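Cuaderno de taller, Olleck
Entrada de noviembre. Tema: reglas de grabación con pinza de mano, segunda vuelta

Por fin me siento a pasar a limpio lo que llevamos semanas diciendo de viva voz. Teníamos normas, claro, pero repartidas entre la pizarra, dos correos y la memoria de cada cual, y así pasa que uno recalibra al cambiar de sala y otro no. Después de la charla de esta mañana con los de Indaten salí con tantas ganas que he escrito casi todo de un tirón, con el café al lado. Perdonad el desorden.

Lo primero: la lista de arranque de Makris se queda como está. La hemos usado con tres pinzas y me parece estupenda, corta y en el orden en que uno trabaja de verdad. Dedos limpios, dedos cerrados hasta que se toquen, mirar la junta, abrir del todo, volver a cerrar. Si la junta no queda recta, se para y se anota, aunque la toma vaya a servir igualmente. Lo de anotarlo es lo que más nos cuesta, me incluyo.

Segundo, la postura cero. Antes de cada serie se sostiene la pinza quieta, cerrada y apuntando a la sala, y se guarda ese momento con el resto. Al principio me parecía un trámite y ahora soy la persona más pesada del taller con esto. En esa toma quieta se ve el cierre de los dedos, se ve cuánto tapa la carcasa, se ve la luz que hay y se ve quién anda por la sala. 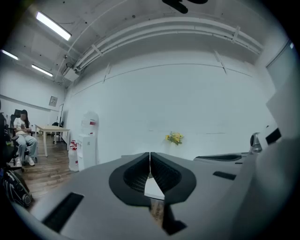 Última modificación de esta página: noviembre, 18:40

Los dedos se juntan bien en el centro, con la junta estrecha y vertical, y el hueco en V que queda debajo deja pasar un poco de suelo. Ese hueco lo quiero como referencia común: si en la postura cero de otra pinza sale claramente torcido hacia un lado, no se empieza. Es una comprobación a ojo, ya lo sé, pero se hace en un instante y no pide ninguna herramienta. ¡Me encantan las comprobaciones así!

Luego, las personas. Regla que hasta ahora aplicábamos a medias y que desde hoy va por escrito: cara difuminada siempre, también la de quien está sentado al fondo mirando otra cosa. Se hace antes de que el material salga del equipo de grabación, nunca en la copia compartida. Quien entra en la sala tiene que saber que se está grabando, y eso se dice en voz alta además de ponerlo en la puerta. Si alguien prefiere no salir, se espera o se gira uno. No se le pide que se mueva a quien está trabajando.

Sobre las luces. Con fluorescentes en el techo hay que mirar si alguno entra directo en la toma. Propongo lo siguiente (a discutir): se permite que aparezcan en la postura cero, pero durante la tarea la pinza mira hacia abajo, a la mesa o al suelo, y si un tubo vuelve a colarse arriba durante mucho rato se marca la toma con la etiqueta «luz». Sin borrarla. En Flurneck borraban por costumbre y luego echaban de menos justo esas tomas.

Suelo y paso. Nada de bolsas, cables ni botellas en el recorrido de quien lleva la pinza, que va mirando la pinza y no sus pies. Lo que esté arrimado a la pared puede quedarse. Las sillas con ruedas, metidas bajo la mesa si no hay nadie sentado. Y una cosa que aprendí a golpes, literalmente: la carcasa sobresale más de lo que uno cree por el lado derecho, así que en las puertas se pasa de frente y despacio.

Agua: se bebe con la pinza apoyada. No hace falta decir más.

Duración de las series. Probamos con 500 tomas por persona y el final de la jornada se notaba en todo: agarres a medias, etiquetas olvidadas, mal humor. Con 200 como tope el material es mucho más parejo y además apetece volver al día siguiente. Dejo 200 como regla, con pausa de verdad a la mitad, soltando la pinza y estirando la muñeca. Si alguien quiere parar antes, para y ya está.

Nombres de archivo. Sala, pinza, serie, en ese orden y sin espacios. Se escribe la sala aunque sea la de siempre. Indaten nos pide también la versión del firmware y me parece razonable, pero prefiero que vaya en la ficha y no en el nombre, que luego se hace interminable.

Cosas que siguen abiertas:

La tolerancia de la junta. A ojo nos vale por ahora, aunque me gustaría una galga sencilla, quizá impresa aquí mismo.

Si la postura cero se repite al acabar la serie. Yo voto que sí, con entusiasmo. Comparar la de entrada y la de salida nos diría si algo se ha aflojado por el camino.

Qué hacemos con las series antiguas que no tienen postura cero. De momento van a una carpeta aparte y no se mezclan con las nuevas.

Mañana imprimo la hoja y la cuelgo junto a la puerta. Si tenéis correcciones, a lápiz encima de la propia hoja, que las paso yo al cuaderno.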